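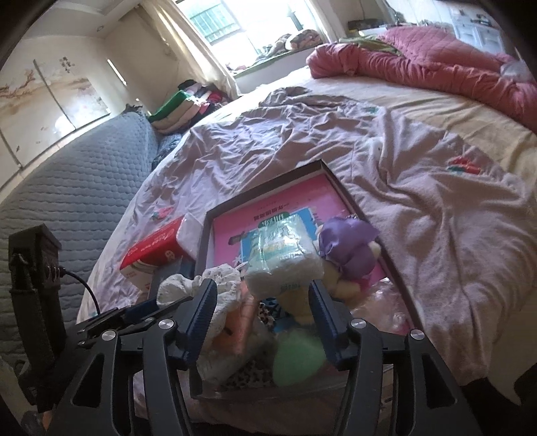
Books > Household Economics for Beginners > Part Two > Chapter 6

Chapter 6: The Small Things We Buy Again and Again

14 July 2019 | By the Ernlow Open Texts staff

If you ask people what they spend their money on, they will nearly always start with the rent, and then the car, and then perhaps a vacation they are still paying off. It takes a while before anyone gets to soap. And yet soap, tissues, dish sponges, batteries and tea bags come into the house month after month, and by the end of a year they add up to a sum that would make most of us sit down for a moment. In this chapter we are going to spend some time with these humble purchases, and I hope you will come to find them as interesting as I do.

Economists call them repeat purchases, or sometimes fast-moving goods. They are used up quickly and bought again soon, and each one costs so little that we hardly think about it at the shelf. A family choosing a refrigerator may visit three stores and argue all the way home. The same family will drop a pack of tissues in the cart while talking about something else entirely.

Let's begin with a household we will meet several times in this book, a family of four in the town of Solheim. Over one year they kept every receipt in a shoebox (a fine habit, and one I have tried and failed to keep up myself). When the receipts were sorted, paper goods alone came to 196 dollars, and all small repeat purchases together came to almost 900 dollars. They had guessed less than half of that.

Why was the guess so far off? Part of the answer lies in how we remember. A large payment is an event, and a small one fades before we have reached the parking lot. Part of it lies in how these goods are sold, and here the wrapper does a good deal of quiet work.
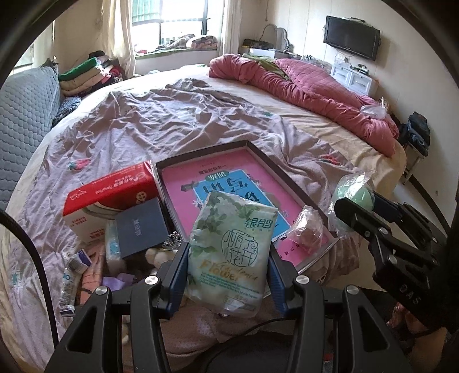
Figure 6.1. A tissue packet with white gardenia blossoms and the words "Gardenia Flower" on the wrapper.

Plain tissues are hard to tell apart by looking at them, so a maker has to give us some other way to remember which one we liked. Flowers, colors, a name in fancy lettering – all of these help a shopper reach for the same pack next time without stopping to compare. We will call this a memory cue, and you will find the term again in Chapter 7 when we come to store brands.

Then there is pack size. Suppose the Ketora grocery sells a single pack for one dollar and a carton of 24 packs for eighteen dollars. The carton is plainly cheaper per pack, at seventy-five cents. But a carton needs a closet to live in, and eighteen dollars has to be on hand all at once, and people with a full cupboard tend to use things a little more freely. Whether the carton saves money depends on the home it goes to, and we will work through the sums slowly in Section 6.3.

Before you read on, you may like to keep a list of your own for a week or two. Write down each small purchase, what you paid, and whether you had planned to buy it before you walked in. A notebook page is plenty. Bring the list with you to Section 6.2, where we will sort it under three headings – planned, half-planned and unplanned – and start to look at what each kind costs over a year.

Related chapters
Chapter 5: Rent, Heat and Light
Chapter 7: Store Brands and Name Brands
Chapter 8: Reading a Receipt
Case study: 524 Shopping Lists from Deltell
Worksheet: The November Cupboard Count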